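Unit 4: A stop that did not stop both arms

Course notes, Hodside workshop on two-arm robots. Notes by Annelies Kofler, 28 August 2021.

In this unit we study one fault from the Mahawong cell. The task was simple: the left arm takes plates from the dish rack and lays them on the mat. The right arm waits. At cycle 27 the left gripper closed too early and pushed against the rim of a plate. The operator pressed the stop button. The right arm froze at once, but the left arm continued for 400 milliseconds before its brakes came on.

The delay had its origin in the wiring. The stop signal went directly to the right controller, and from there as a software message to the left one. When the network was busy, the message had to wait. In April the same cell passed its acceptance test, but the test was made with both arms standing still.
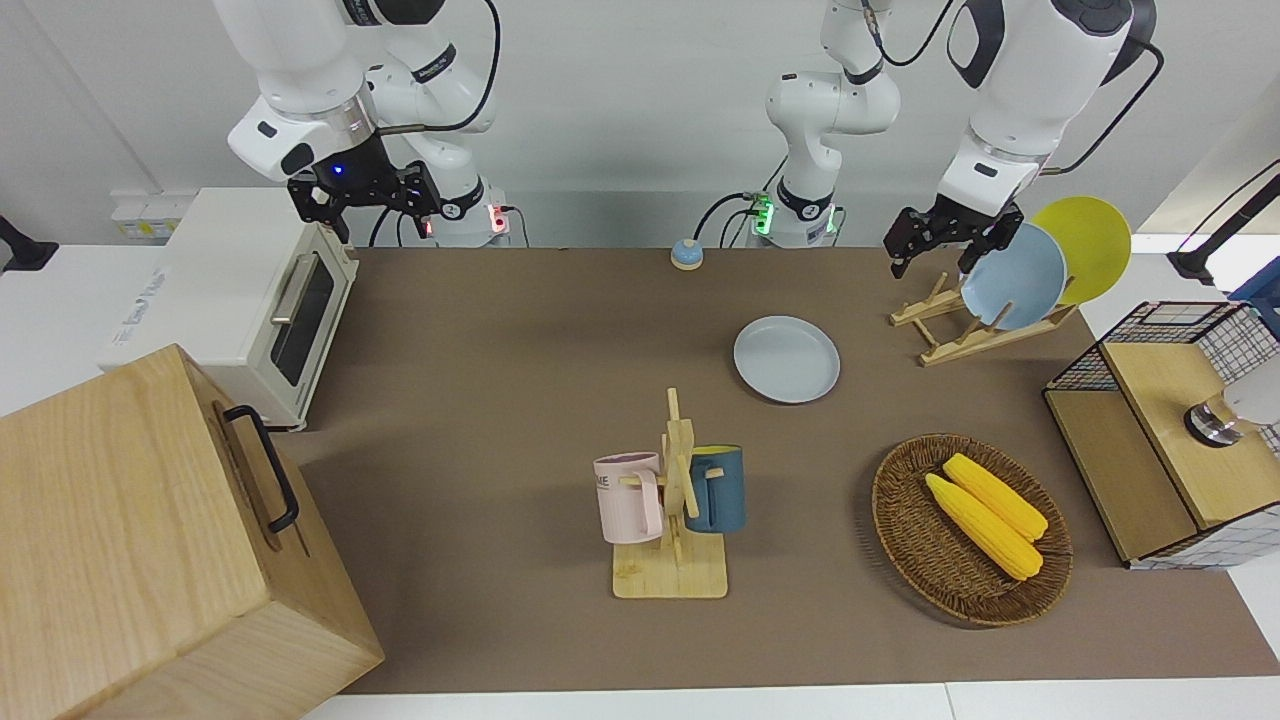 Liesl Trummer objected that the early closing of the gripper should be treated as the main fault, as without it no person would have needed the button at all. I accept that the two faults must be written in two separate reports. The gripper fault damages plates. The stop fault can injure a hand.

What was changed: each controller now has its own hard-wired stop line, and the test is repeated 12 times with both arms moving at working speed.

For the next session, please read the section on stop categories and draw the old signal path from button to brake. Mark every point where a message can be late.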